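20/03/2026

Third evening driving the Magnusson sim from home, and my thumbs have had it! The kitchen loaded first time for once, so I made a tea and got stuck straight into the fridge tasks before Graltley's server could change its mind. 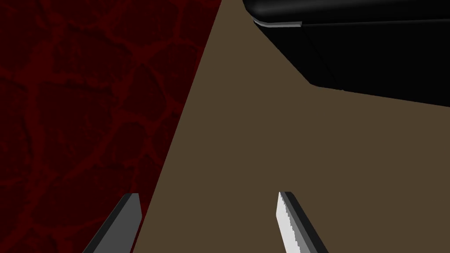
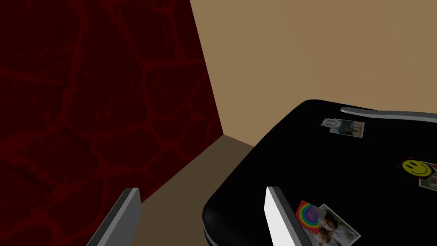
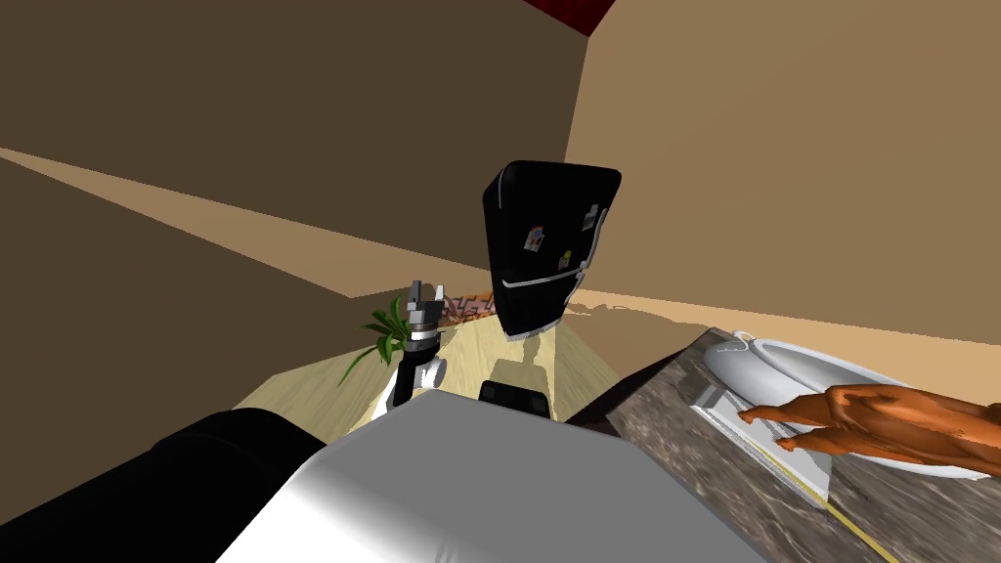

Anyway, they want 80 demos from me by November and I've got 5 I'd be happy to send in. I keep rushing the last bit, where you come in towards the handle, and then I'm swearing at the controller and starting again. Slow hands, slow hands (I've stuck that on a note by the keyboard). The wrist view is the one I trust least. I can drive the arm well enough from the wide one, but close up I lose all sense of which way is left.

Lelluditz pays per accepted demo, so tonight was worth very little, but I do like it, daft as that sounds. It's a bit like teaching someone to park. I did 3 more runs after supper and binned two. Bed now, and I must remember to charge the headset.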